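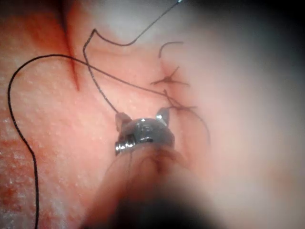
Pinza del kit Turkum que parece sujetar el hilo, junto a dos puntos de sutura.

Foro de Robótica Quirúrgica > Equipos y servicios > Kit de sutura Turkum

ebettencourt_f
Estimados colegas: nuestro servicio evalúa la adquisición del kit Turkum, ofertado por Alldale con una licencia de 20 puestos. Agradecería valoraciones de centros que ya lo utilicen.

M. Raudsepp
Lo empleamos desde octubre. La punta es fina y permite trabajar muy cerca del nudo. El manual, en cambio, resulta deficiente en lo relativo a la calibración.

ayuba_opoku
Discrepo en cuanto a la punta. En nuestra unidad sustituimos las mordazas tras 200 usos, y el recambio no está incluido en el contrato. Soliciten ese precio por escrito.

M. Raudsepp
La cláusula de recambios figura en el anexo de nuestro contrato. Quizá el suyo sea anterior.

ayuba_opoku
Consultado el anexo (ref. 2773): cubre el cable, no las mordazas. Mantengo mi objeción.

R. Buenaventura
¿Se ha comparado con el equipo de Sarpong? La formación se factura aparte.

ebettencourt_f
Está pendiente. Trasladaré ambas consultas a Alldale y publicaré la respuesta en este hilo.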